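Gravel riding, one year in

I bought a gravel bike in May last year, having ridden nothing but road bikes since school. I said I would write something once I had put 2,705 kilometres on it, that being what I managed on the old Bergeron in its last full year. The gravel bike got there on Sunday.

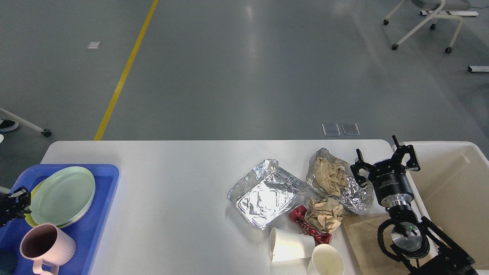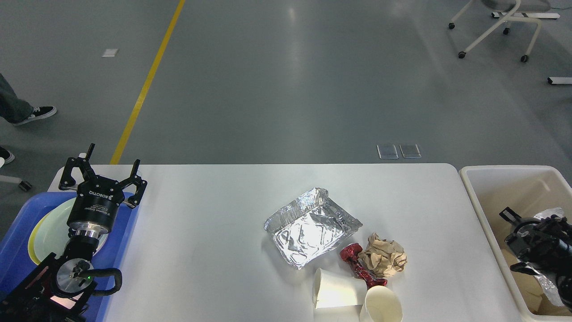
Foil, brown paper and a red wrapper on the white table. 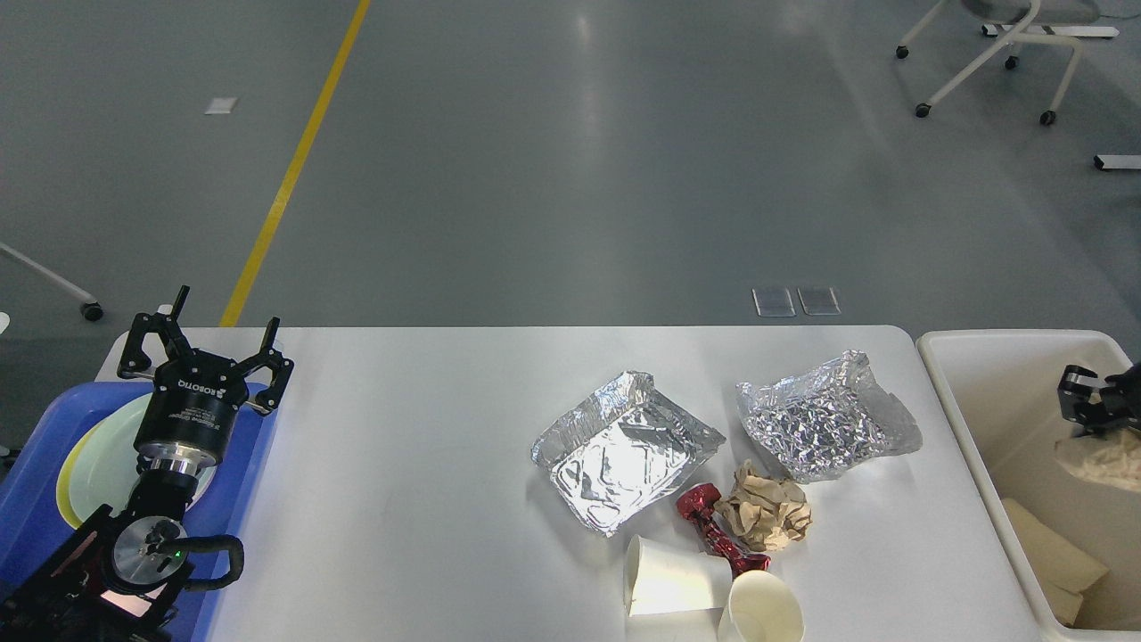

Words: the author of this blog
Rider, occasional mechanic

12 Dec 2024

The first thing I got wrong was tyre pressure. I pumped the tyres up hard, as I always had, and spent my first few rides being shaken to bits on the forest road above Prerside. I thought that was just what gravel was like. Then I let some air out at the top gate one morning and the descent was a different ride altogether. I now check the pressure before every ride with a proper gauge. Squeezing the tyre with your thumb is no good.

The second thing was gearing. There is a climb out of Brostness that gains 900 feet, and the bottom half is loose stone. On tarmac I would stand up and get on with it. If you stand up there the back wheel spins and you stop. I walked it four times before I gave in and fitted a bigger cassette. I can ride all of it now, sitting down and slowly, except after heavy rain when I still walk the bit by the stream.

I am slower everywhere. My usual loop is 30 miles and takes me the best part of an hour longer than a road loop of the same length. This bothered me until the summer - I kept looking at the average speed and feeling I had lost fitness. In the end I took that screen off the computer. I have the map and the time of day, and that does me.

What has surprised me is how much more I ride in bad weather. Last winter I hardly went out between the clocks changing and the end of February. This year I have been out most weekends, mainly on the Plendeo track, where the trees keep the wind off and there are no cars to spray you. The bike comes home filthy. I wash it with a bucket and an old brush, dry the chain, oil it, and the whole job takes 10 minutes if I do it straight away. If I leave it until the next day it takes three times as long.

Things I have replaced: one chain, two sets of brake pads, the rear tyre (cut on a flint) and the bar tape. The pads went far quicker than I expected. Wet grit eats them, and I carry a spare set now.

I still have the Bergeron and I rode it twice in September. It felt very quick and very twitchy. I am keeping it for dry days, but I have not put the lights back on it.

Next job is mudguards, if I can find some that clear the tyres.

Contact | Copyright 2024, all rights reserved | Back to top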